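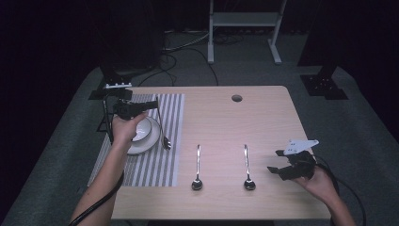
**Varero** is a home-built pair of hand-held grippers for recording two-handed table tasks, made at the Wevano shared workshop in Arnham. The name covers the grippers, the wiring and the small program that logs them. It is a hobby build. Never sold, though the drawings have been passed around and at least one other workshop has made a set.

## Background

Work began in May, in the back half of the workshop, after members gave up on a desktop arm called Farouk. Farouk could pick up a cup if the cup was exactly where it was told to be. Teaching it anything new meant typing in positions by hand, a slow job, and most people lost interest. The idea behind Varero was to do the task by hand first, with the same kind of fingers the arm has, and save the motion.

The first version was one gripper only. Fine for moving blocks, no use for a dish and its saucer, where one side has to be steadied while the other lifts. A second gripper was added within weeks.

## Construction

Each gripper is a black body with two jaws, worked by the fingers of the hand holding it. A bracket with small holes is fixed on top. The holes are for mounting whatever needs mounting. Early brackets cracked at the corner hole; the current ones are thicker there.

The left and right units are not mirror copies. The left has a longer bar across the front and a different bracket, mostly becuase it was built second out of what was left over.

### Wiring

One cable per gripper, carrying power and signal together. Wireless was tried for a short time and dropped: the two sides drifted apart in time and the recordings could not be lined up. Cables are run off the near side of the table, back along the forearms. Users complain about the weight. Taping the cable near the elbow helps some.

### Table

A light wood top on the workshop carpet. Small hole near the back. A glossy white top was used before that and gave too much glare off metal cutlery, so it went.

## Operation

The user holds one gripper in each hand and does the task at normal speed, or a bit under. The program logs jaw opening and position 20 times a second. Each run is saved as its own file, with a short text note. Bad runs are kept and marked bad.

Usual order of work:

1. Plug in both grippers, left first. The program numbers them in the order it finds them.
2. Open and close each jaw fully, for zero.
3. Lay out the table.
4. Start the log, do the task, stop the log.
5. Write the note before resetting anything.

Step 5 gets skipped a lot.

## Tasks

Block stacking came first and is still used to check a new build. Table setting is the main one now. Placemat, small bowl on a saucer, fork, spoons. The starting layout is changed between runs so that the arm does not just learn one set of positions.

Cutlery is the hard part. A spoon handle lies almost flat on the wood and the jaw tips slide over it. Two fixes in use: thin rubber on the tips, or tilting the gripper and catching the bowl end of the spoon instead. The first wears off. The second works but looks odd when the arm copies it. Forks on the mat are easier, the mat gives a little.

Dishes are picked up by the rim. Saucers are usually left where they are.

## Results

The goal was 2000 good runs. As of the last update to the workshop log there were 148, most of them table setting. Farouk has been run on a small part of these and can move a bowl from mat to table with fair success. It can not yet pick up a spoon. A second arm would be needed for any of the two-handed tasks and has not been built.

## Known problems

- Left jaw sticks slightly when nearly closed. Grease, for now.
- Program stops without warning if a plug is pulled, last run is lost.
- Zero shifts over a long session. Redo step 2 every so often.
- Grip gets tiring. Most users stop after an hour.

## Versions

There have been 4 versions of the gripper body. The first had a single jaw and a fixed thumb; the rest have two moving jaws. Parts from the third and fourth can be swapped, earlier ones can't. Drawings for the fourth are kept in the Wevano parts cabinet and on the workshop's shared drive, under the old name, "grabber".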